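Ilard Folding Set: data card and notes for the people who work with it

Version of 09/01/2023
Contact: Boonmee Phuthong, Pilludbridge laundry, training desk

What is in this folder

The folder has recordings of people handling clothes and bed textiles with hand-held gripper tools. The recordings are used at Grollus to train the folding station called Ilard. There is also a text file for each recording, written by the person who did the work, with the kind of garment and a short remark. Please read this card before you copy anything, also if you only need a small part.

I wrote the card in English because the colleagues at Grollus and the colleagues in our laundry do not share another language. If a sentence is not clear, write to me and I will change it.

Background

Pilludbridge is a laundry for care homes and small guesthouses. We wash, dry, fold and send back. Folding was always the part with the most hands in it. In August the management decided to put one Ilard station at the end of the folding line, and to let our own folders make the training recordings for it. The other possibility was to buy recordings made by strangers. I was in favor of our own people, and I still am, but it changed more things in the work than we expected, so I describe them also.

Who recorded

The recordings were made by 12 folders from the day shift. All of them agreed in writing, and each one can ask to have the recordings removed, without giving a reason. Names are not in the files. Hands are visible in many recordings and we did not blur them. Voices were deleted.

Every folder got 20 hours of recording time in the normal working hours, at normal pay. The first plan was to do it after the shift. Heriberto Galindo, who speaks for the folding team, did not accept this, and the plan was changed.

How the work is done

The folder holds one gripper in each hand and does with it what the fingers would do: press, close, lift, lay over. The recordings are made on soft household surfaces as well as on our flat tables, with blankets, pillows and quilts around, because the station should learn to find one garment among other textiles. 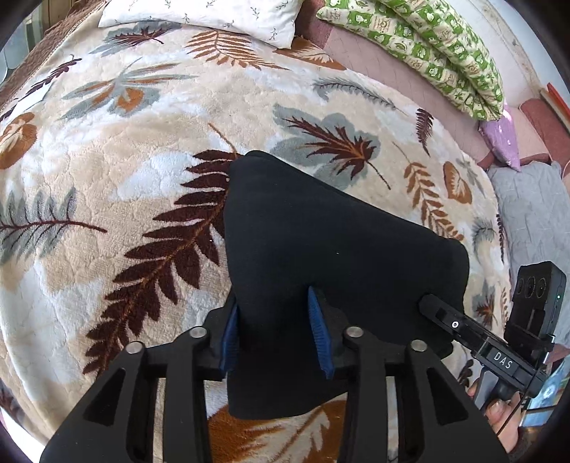
Dark clothes are the subject on which I receive the most questions, so I give them their own paragraph. A matte black garment shows almost no edges to a camera, and the station in its first weeks took hold of the wrong layer very often. Our folders know this problem from the evening light in winter, and they solve it by making a small standing fold first and then working from it. The same can be seen in the recordings: the two blue pads keep a vertical fold of the black cloth between them, while the second gripper rests on the right part of the garment. We ask the folders not to hurry this moment. A patterned blanket underneath, with big leaves like this one, helps the eye of a person, but we do not know yet how much it helps the station.

Lint is not removed before a recording. In the real line there is lint, and the station has to learn that a pale speck on black cloth is not a button.

Files

Recordings: up to 1000, sorted by garment type
Remarks: one text file for each recording, same name
Garment list: 21 types, with the name we use in the laundry and the name Grollus uses
Removed recordings: a list with the file names only

The two names for one garment are a source of mistakes. What we call "house jacket" is "cardigan, light" in the Grollus list. Please always use the garment list and do not translate by feeling.

Known limits

Wet textiles are not included.
Fitted sheets are included only in small number, and the results are poor.
Most of the folders are right-handed. Left-handed ways of folding are too few.
The remarks are written in different languages. They were not corrected.
Some remarks are only one word, for example "again" or "tired". We left them in.

What changed for the people

No folder lost the job because of the station. This was promised for the first year, on paper. What comes after the first year is not written anywhere, and I think it is correct to say so in this card.

The towels and the plain T-shirts go to Ilard now. The people fold what is left, and this is the more difficult part: blouses, knitted things, clothes with name labels that must be on top. Some like it, as the work has more variety. Others told me that the towels were their rest for the head, and now there is no rest. We added a short break in the morning after this was said in the team meeting, and we are still discussing a second one.

The grippers are also heavier for the wrist than plain folding. After complaints we limited the recording to 30 minutes without pause.

One new task was made, the station watcher. The watcher opens jams, takes out badly folded pieces and writes down why. It is paid one step higher. The folders take this task in turns, by their own wish.

Use of the data

You may use the set for training and testing of folding machines at Grollus and at Pilludbridge. The partner workshop Boonyarit may use it for repair and adjustment of the grippers. It is not permitted to use it for measuring the speed or the quality of single workers. This was the first condition of the team and it has no exceptions. If somebody asks you for such numbers, send the question to Heriberto Galindo and to me.

Corrections

Send corrections with the file name and one sentence about the problem. I collect them and change the folder at the end of the month. Older versions stay with me and can be asked for.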